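# How a Robot Picks Up a Computer Chip

*Notes for young visitors to the Prokholm workshop open day, Thu 17 October*

The Prokholm workshop opens its doors to families twice a year, in July and in spring. Visitors stand behind a yellow line on the floor and watch robots do small, careful jobs. One of these jobs is handling a processor, the part of a computer that carries out instructions. It is also called a CPU, short for central processing unit.

A robot arm is made of stiff sections joined by motors. Each joint has a sensor that measures its angle. The robot's computer takes all the angles and works out where the end of the arm is. It repeats this sum many times every second while the arm moves.

The end of the arm needs a tool. A tool that grabs things is called a gripper. The one at Prokholm has two fingers, and staff call it the Catix. The fingers move together to close and apart to open. People have skin that can feel when something is slipping. A gripper usually relies on its motor — if the motor has to work harder, the fingers have met something solid.
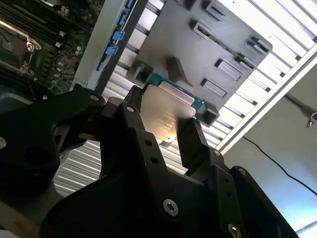 Gripping force is the push that each finger gives to an object. Too little force and the object drops. Too much and it can bend or crack. The object's shape also decides where the fingers should go. A processor is flat, so the gripper holds it by its edges, one finger on each side, and the broad metal face stays clear. That metal is a heat spreader. A working processor gets hot, and the metal carries the heat away from the chip underneath. The green layer showing past the metal is the substrate, the thin board that the chip is mounted on.

A processor fits into a socket on the motherboard, the large circuit board that links the parts of a computer. The socket has a metal lever. With the lever up, the processor can be lowered in. With the lever down, it is held firmly. The processor must also face the correct way, so there are marks at the corner to show which way round it goes.

Robots follow a program, a list of steps in order. The demonstration program is called Tremblay and has 20 steps. Some steps move the arm, some close the fingers, and some only check a measurement. If a check fails, the arm stops and waits for a person.

## Words to know

**Gripper:** a tool for holding things, fitted to the end of a robot arm.

**Sensor:** a part that measures something, such as an angle or a force.

**Substrate:** the thin board under a chip.

## Before you leave

Worksheets are on the Panditz table beside the exit. Colour in the motherboard and label the socket, the lever and the memory slots. Pencils stay on the table, please.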